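Sorting the play kitchen: what stays and what it gets stored in

The play kitchen reached the point where the bin underneath it no longer closed. I had been adding to it one piece at a time for two years and had never taken anything out. Earlier this month I emptied it, and these are my notes on how I divided the contents, mostly so I can repeat the process in March without having to work it out again.

The starting bin is an Arndale under-shelf model with a hinged lid. It's a decent bin for blocks. For kitchen items it has two faults. The lid needs clearance above it, so the bin has to be pulled all the way out to open. It is also deep, and small pieces migrate to the bottom. Anything the size of a plum or smaller is effectively gone until the whole thing is dumped on the floor.

I looked at three options before buying anything. The Busido drawer tower has shallow drawers, which suits small food, but the top unit would not accept a dinner-size plate lying flat. The Vornamberg rack is open on the front and holds plates well, but round pieces roll out of it when someone bumps the shelf. The Pirihi trays are plain rectangular trays with a raised lip, 96 mm deep on the inside, and they slide onto the existing shelf with no hardware. I went with two Pirihi trays and kept the old bin for overflow.

Before loading the trays I laid things out on a white table, which makes it much easier to see what you have than doing it on a patterned rug. I do this without grouping first. Grouping comes second. If you group as you unload, you end up making decisions about each piece before you know how many of its kind there are.

The categories I settled on are cookware, tableware, food, and bottles. Cookware is anything that would go on or near a stove or sink: pans, the spatula, the colander, the measuring cup. Tableware is plates and cups. Food is self-explanatory. Bottles get their own category because they are tall and fall over in a tray unless they are laid down, and they take up the same footprint as a pan when they are.

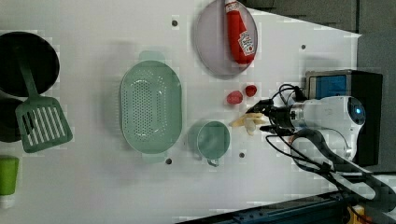

Mid-sort, with the colander, measuring cup, and ketchup still waiting for a tray.

The colander is the least efficient piece in terms of space. It is oval, it has a handle at each end, and nothing nests under it. It does work well as a container, though, so I store it right side up and put the small round food in it. The drainage holes are small enough that nothing I own falls through. The measuring cup sits next to it with the handle turned inward. Turned outward, the handle catches on the shelf edge when the tray is pulled.

Plates go flat on the bottom of the second tray. I tried standing them on edge and they slid down within a day. The raised rim on the lavender one means it can hold a bottle on its side without the bottle rolling off, so the ketchup is stored there. The other bottles lie parallel to it, caps all pointing the same way.

The spatula was the one piece that did not fit either tray straight. Its handle is too long for the short dimension, and along the long dimension it conflicts with the pans. Placing it diagonally across a pan works. I considered a hook on the side of the shelf and may still add one, but the diagonal arrangement has held up so far and costs nothing.

For food, I removed duplicates past the second of each kind, except for fruit, where a few extras seem to get used. The extras went into the Arndale bin with a strip of masking tape on the lid listing what is inside. I also washed everything that could be washed in warm water with dish soap, then air dried it on a towel overnight. Anything hollow should be left with the opening facing down. Water stays in the bottles longer than you would expect.

Dimensions matter more than volume for this kind of storage. One tray as I measured it has a usable floor area of 2,078 square centimeters, and on paper the two together hold less than the bin did. In practice they hold everything that gets played with, in a single layer, and every piece can be reached without moving more than one other piece.

Still open: labels. Printed labels peel off the Pirihi lip because the surface is slightly textured. I am going to try a paint marker on the back edge, where it can be sanded off if the categories change.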